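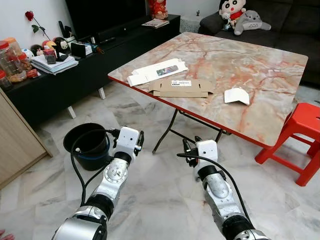
The folding table in the living room, with cardboard on top.

Folding Table and Flat Boxes: Your Questions

Where did you get the pink marble table?
It's the Tallholm, bought secondhand from Luuk Groen two streets over (he threw in the delivery, bless him). The top is a marble pattern with lots of rusty orange veining and a red edge, and I get more mail about it than anything I've ever written!

Does it live in the living room full time?
Nope. I put it up when there's a pile of packaging to deal with, then fold the legs and slide it behind the bookcase. Turned at an angle like that, it lets me get at all the sides without climbing over the sofa.

Do you flatten everything?
Pretty much – brown corrugated boxes, white sleeves, little folded cards. I slit the tape, open out the flaps and press along the creases with my forearm.

What about shipping labels?
I peel them off if they come easily. If they don't, I black out my name and move on with my life.

Do you keep any boxes?
A few good ones, up to 29 inches on the long side. Frøydis Engström sells yarn and takes whatever I can't use.

Is the red stool part of the set?
No, separate purchase, and I'd buy it again tomorrow. It's plastic and weighs next to nothing, so I drag it all over the house.

How do you clean the tabletop?
Damp cloth, drop of dish soap. Sticky tape marks get a dab of cooking oil first, and I leave it on for nine minutes or so while I make coffee.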